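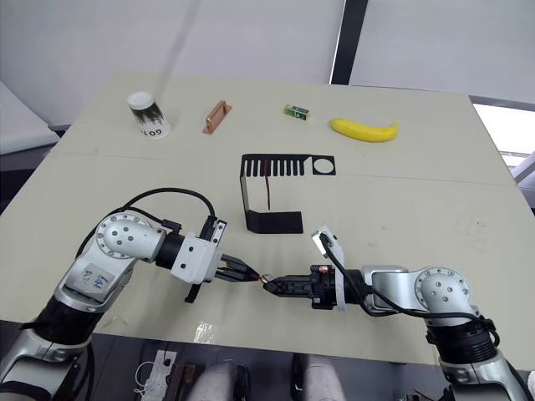 Doina Pavlović 看完第一轮就问，两只手凑得这么近，怎么不会互相打架？问得好！开放日那天我们被问得最多的也是这一类问题，所以这份说明干脆从它写起。

数据集名称：Pemley 开放日双臂操作记录
版本日期：2023年1月30日
整理：Wemum 小组

简介

这批数据录自我们在 Seixas 的开放日。任务听起来很小：让两条机械臂配合，处理挂在金属支架上的表带。可做过双臂操作的人都懂，细长、会弯、会晃的东西最磨人，夹的位置偏一点，另一头就跑到别处去了。现场有人站着连看好几轮，还替机械臂着急，我们自己也跟着紧张（真的很过瘾）。

先回答开头的问题：两臂共用一套坐标系，进入中间区域之前会检查彼此的间距。操作员仍然可以随时接管，接管的片段都在标注里写明了，没有删。

内容

共 681 段记录，其中 518 段有完整的文字标注，余下的只有起止时间。视角分头部和腕部两类，时间戳已经对齐。桌上的杂物我们故意留着，训练时多一点干扰，模型反而不容易只认一张干净的桌面。

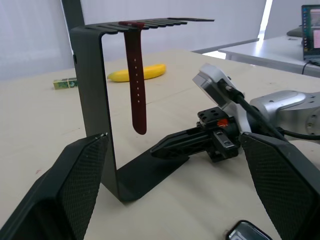
腕部视角是我个人最喜欢的部分。头部视角看得全，适合判断两臂的相对位置；可一到要对准支架上那些窄槽的时候，还是得靠腕部。建议两类一起用，只用头部视角的话，我们的基线在最后几厘米常常犹豫不决。

目录

episodes/ 每段一个文件夹
labels/ 文字标注，中文
calib/ 标定参数，左右臂分开存放
tools/ 读取脚本，入口是 load.py

已知问题

有 7 段的左腕时间戳会跳一下，列在 labels/skip.txt 里，读取脚本默认跳过。窗边的光线随时间变化，亮度没有做统一处理。早先用 Rikura 格式导出的版本缺少夹爪开合量，请不要和这一版混用。

后续

6月还想再办一次开放日，换几种软硬不同的带子，目标是把总数凑到 1,000 段。想来现场看、或者想带自己的策略来跑一跑的朋友，在仓库里开个 issue 就行，标题写“开放日”，我们会回复具体安排。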